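February 2022

Label printer died again. Third ribbon error before lunch, then the head just stopped — blinking orange, no feed. Bilal Khoury came over from Briradley with his kit and said the printhead's worn out. Nearly 4000 labels since the last cleaning, so fair enough. My fault, I skipped it.

Looked at replacements tonight. The Farkitz is cheap but the driver only installs if you turn off half the security settings. The Bamaneck one is heavier, takes the wide rolls, 6 inches a second. Want that one. Cant justify it yet.
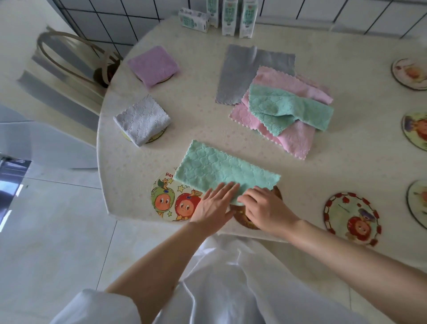 So do I fix the old one or buy new?

Fix it for now. A new head is 17 dollars from Yammine plus shipping, and I still have four boxes of ribbon that fit nothing else.

Ordered the head. Should be here next week, they never say which day. Untill then it's the inkjet and those peel-off sheets, which jam if you load more than a few. Lost two sheets already.

Must write down the darkness setting before I swap anything. Forgot last May and spent a whole evening printing gray barcodes. Also call Bilal about the spare roller. Bed.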